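I've had the Dremolico folding board for 2 months now and I am still a little giddy about it. You lay the shirt down, flip the sides, flip the bottom - done! My whole load takes 30 minutes, and that includes the big floppy things I used to just roll up and hide.

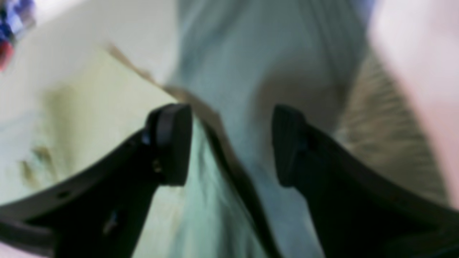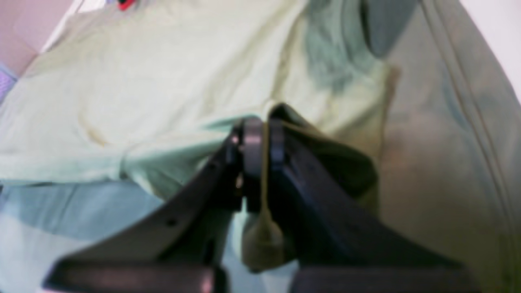
Light fabric in the first one, dark in the second.

Thin cotton does slide a bit, so smooth it flat before the first flip. Heavy sweatshirts come out bulky and need a second press with your hands. My neighbor Efraín Apaza has the Turkov one and likes the wider panels, but it wouldn't fit on my shelf. The hinges on mine still move easily, and the stacks in my closet look so good I keep opening the door. Very happy with it!

Giuliana Guzmán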